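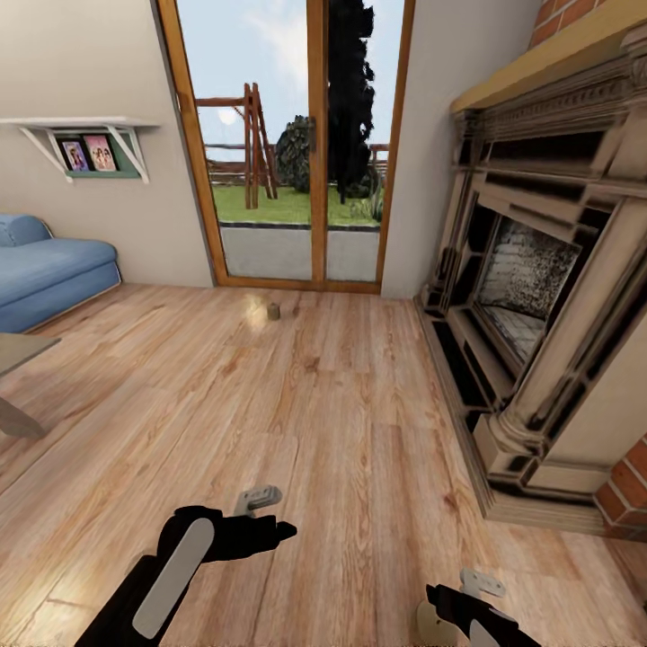

Minutes of the meeting of the Tramness Hall Users' Group, held 2020-09-19 in the small meeting room. The minutes of the previous meeting were agreed with one correction: under item 4, "hire rate" should read "hire deposit". The group then took the flooring item first, as the quotation from Jolerska lapses at the end of the month. The preference remains for a light, honey-toned wood floor laid in long planks with the grain left visible. It was noted that a finish of this kind shows bright highlights where it catches the light, and a matt lacquer is to be priced as an alternative.

1. Flooring
Jolerska has quoted 1,044 pounds for the side room, including removal of the existing carpet and disposal. Skirting is excluded. Kudusus was asked to quote and has not replied. Agreed to accept Jolerska subject to the price for matt lacquer. The room will be closed for 4 working days, dates to be confirmed.

2. Heating
The timer was found to be 2 hours slow and has been reset. The radiator nearest the fire door still does not shut off fully. A replacement valve is on order from Umali. Users are asked not to force the existing one.

3. Bookings
Capacity in the main hall stays at 19 seated under the present spacing plan. The Monday sewing class has asked to start half an hour earlier. Agreed, provided the preceding hirer has no objection. Late cancellations will continue to be refunded in full until further notice.

4. Autumn display
The produce display will go ahead in the entrance in October, without judging. Entries are to be left on the trestle and labelled with the grower's plot number. Squashes and pumpkins should be placed at the back. 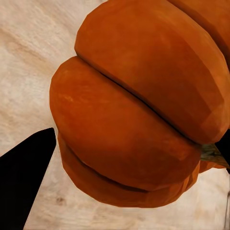

Item 4: orange pumpkin, close view.

5. Any other business
The key safe code is to be changed. The lost property box will be emptied after the next meeting.

Next meeting: October, date to be circulated with the flooring dates.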